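Gullbridge Fix-It Shop Opens a Second Counter in Caltesstead
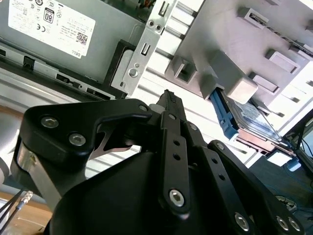 The inside of a desktop computer tower.

CALTESSTEAD, February – I'm Perihan Bilgin, and I get to share the news I've been bursting to tell everyone since the fall: Gullbridge is opening a second repair counter, right on Fernon Street (next door to the old bakery, if you remember the cinnamon rolls)!

We started 11 years ago with one workbench and a very loud radio. Last year our customers brought in 3,000 computers, lamps, toasters and sewing machines, and the line on Saturday mornings got a little silly. So we signed a lease, painted everything yellow and hired six new people.

Tuncay Ağca will be running the new place. He taught me how to solder, so you're in good hands – go say hi and ask him about your grandmother's mixer.

Quotes are free at both counters, and we'll stay open until 7 p.m. so you can stop by after work. Bring the power cord, please! We've got a whole drawer of the wrong ones.

Press contact: Perihan Bilgin, Gullbridge, at the front counter most afternoons.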